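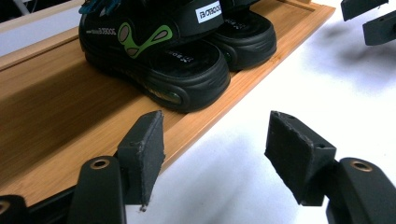

Department of Work and Organization Studies – Automation in the Workplace, Handout 6

Notes for the returns bench session. Read these before you come in, because I talk fast and I never get through everything on the board.

Last time we stayed mostly with theory and a few of you told me (nicely!) that you'd like to see some real work. So this week is all one workplace. Perron is a returns warehouse. People send back shoes and clothes they bought online, and somebody has to open the bag, look at what's inside, and decide where it goes next. Kids' shoes are a big part of it, so a pair of small black sandals on a bamboo tray is a pretty ordinary thing to be dealing with there.

I spent part of November on the bench, and I was slow. I want you to keep that in mind when you read words like "unskilled" in the Worik report.

What the job was before

One person did the whole thing. Open the bag, pull out the shoes, check that they're a pair, turn them over, look at the soles, look at the straps, find the size, type it in, put them in a bin. Ximena Orellana, who trained me, did all of it in one long movement and talked the entire time. She could tell from the way a strap bent whether a shoe had been worn outside. When I asked how she learned that, she said she'd handled a lot of shoes, and that was the end of the explanation.

This is what our textbook calls tacit knowledge. You know it, you use it all day, and you can't write it down very well. Put a star by that term, it comes back in week eight.

What changed

Perron brought in a system from Plodance. The idea is that grippers move the shoes from tray to tray, and people do the judging. In the demonstration phase, people hold the gripper tools by hand and do the moves themselves, and those recordings go into training the arms that will do it later. So for a while the bench workers were doing their old job with two black rubber-padded fingers where their own fingers used to be.

Try to picture picking up a sandal that way. A shoe box is easy, it has flat sides. A sandal has straps and gaps and a thick rounded sole, and there are two of them sitting right next to each other, one half behind the other. Do you take it by the heel? By the strap? If you go for the heel of one, do you bump the other? Your hand solves this without asking you. With the tool you have to think about it, and I found I was holding my breath.

The rim of the tray was my personal enemy. It keeps the shoes from sliding off, great, but you have to come in over it, and I kept hitting it.

Three things I'd like you to notice

First, the pace. Before, the target on the bench was 80 pairs an hour. During the demonstration phase it dropped to 67, and people still felt more tired at the end of a shift. Fewer pairs, more strain. If you only looked at the output numbers you would guess the opposite, so please be careful with output numbers when we get to the case exercise.

Second, the split. The old job got cut into 2 roles, handling and grading. Handling is the part being automated. Grading stays with people, and on paper it's the better job – it pays a little more and you sit down. But Ximena did her grading with her hands. She felt the sole while she turned the shoe over. Take the handling away and the grader is looking at a shoe and a screen, and several graders told me they were less sure of their calls than they used to be. Plodance's answer was better lighting, which helped with scuffs and did nothing for a strap that's gone soft.

Third, who gets asked. Kiều Bạch was the shift lead, and she got the grading people and the Plodance engineers in one room every other week. Small thing, but it changed the trays. The first ones were deep plastic, and the workers said from day one that you couldn't get at a low shoe in them. It took a while, but the shallow trays came in after that. I'd love to tell you the same about the break schedule. The break schedule is still being argued over.

A word on the recordings

We had a good fight about this in section and I'd like to have it again. When Ximena shows the tool how to lift a sandal by the heel, that's her skill going into the system. She is paid her normal hourly wage for it. Plusska, the other company in your reading, pays a bonus on top for demonstration shifts. Is that fair pay for teaching your replacement? Is it even a replacement, if she moves to grading? I go back and forth. I'd be happy to hear from those of you who have worked in a warehouse, and I know there are a few of you.

For next time

Read the Worik report, chapter 2, and skip the appendix unless you like tables. Write one page on a job you've had yourself, and pick out one thing you did with your hands that you never had to explain to anyone. Then try to explain it. Pages are due 4th April, on paper please – I still mark with a pencil.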